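## 4. Ownership Tracing and Claims Reserving in Household Contents Portfolios

### 4.1 Sample and sources

The analysis uses policy-level filings from three privately held carriers, identified by their trading names: Bravport, Sandhu, and Vundutmont. All three write household contents and small workshop cover, and all three report under the same reserving standard. The sample holds 502 reporting units, where a unit is one line of business in one branch for one quarter. Units with no open claims at the start of the quarter were dropped before the sample was drawn.

Reserve figures were taken from the statutory return as first filed. Later restatements were recorded in a separate field and were not used to overwrite the first figure. This choice follows Lu's earlier working paper on the Cidatby market, where restated returns were found to hide most of the variation of interest. Ownership data came from the shareholder register attached to each return. Where a register listed a holding company, the chain was followed upward until it reached a natural person, a public body, or a listed firm.

Of the 502 units, 297 belong to branches whose chain could be followed to its end. The other 205 stop at a holding company with no register open to the public. We refer to the two groups as traced and untraced. The label describes the state of the record and carries no judgment about the owner.

The policies cover ordinary equipment and furnishings kept on a bench, desk, or floor (Figure 3). Large plant, vehicles, and stock held for sale are written under other forms and fall outside the sample.

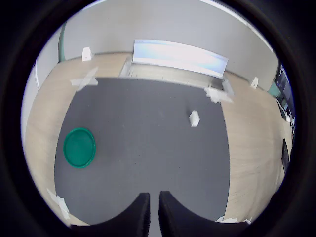
*Figure 3. Work area with a gray mat on a light wood floor; two black gripper fingers at the near side.*

### 4.2 Reserve measure

The dependent variable is the reserve gap, defined as the case reserve at the end of the quarter minus the amount later paid on the same claims, divided by the amount paid. A positive gap means that the carrier set aside more than it needed. Claims still open at the end of the study window were removed from both sides of the fraction. Recoveries from other insurers were left out, as the three carriers book them at different points in the life of a claim.

The gap is sensitive to a small number of large claims. We therefore capped any single claim at 50 times the median payment for its line. The cap was set before the regressions were run and was held fixed across carriers. Setting a separate cap for each carrier would have tied the measure to the ownership variable, which differs by carrier.

Two further adjustments were made. Claims handling costs were stripped from the case reserve in the Sandhu returns, where they are booked together with the loss. For Vundutmont, the October returns were moved back one period to match the quarter end used by the other two carriers.

### 4.3 Model

The reserve gap is regressed on an indicator for traced ownership, the log of earned premium, the share of the line ceded to reinsurers, and the age of the branch in years. Line and quarter effects are included throughout. Standard errors are clustered by branch. Carrier effects are added in a second version of the model, which compares traced and untraced branches within the same carrier.

The second version is the stricter test. Ownership records differ between branches of one carrier when a branch is set up as a joint venture with its own register, and this is the only source of variation that remains once carrier effects are in place. Branches that changed from untraced to traced during the window enter under the status they held at the start of each quarter.

Ownership status was coded by hand. Pao-chu Lu coded the full set of registers, and a second reader coded them again without access to the first set of results. Disagreements were settled by going back to the register. The final coding file was closed on 6/26/25 and was not changed after the reserve data were merged.

### 4.4 Threats to identification

Traced branches may differ from untraced ones in the kind of property they insure. A branch that writes more workshop cover will hold more claims on specialized equipment, and the first estimate on such a claim tends to be high. Line effects absorb this only if the mix within a line is stable. We rerun the model on household contents alone and report the result next to the main estimate.

A second concern is the timing of supervisory visits. A supervisor who has asked for ownership records may also have asked about reserves, and the branch may respond to both requests at once. The returns do not record visits. We use the filing of an amended register as a proxy and drop the quarter in which it was filed, together with the quarter that follows.

Finally, the measure treats overestimates and underestimates as points on one scale. A carrier with weak capital has reason to understate reserves, while a carrier with taxable profits has reason to overstate them. Separate models for positive and negative gaps are therefore given in the appendix.
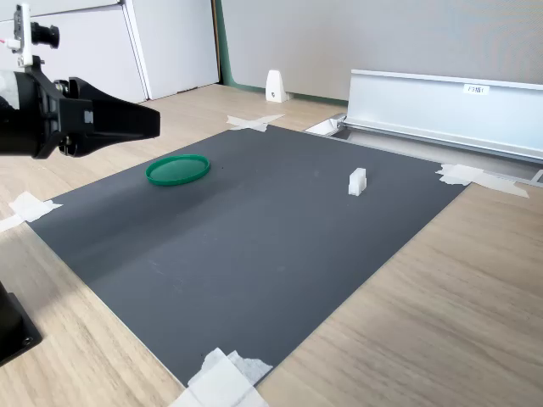 ### 4.5 Handling of missing registers

A register was treated as missing when the return referred to an attachment that was not in the file. Missing registers were requested from the carrier once. Where the carrier supplied the document, the unit was coded from it in the usual way. Where no document was supplied, the unit was coded as untraced and given a flag. The main model keeps flagged units, and a further version leaves them out.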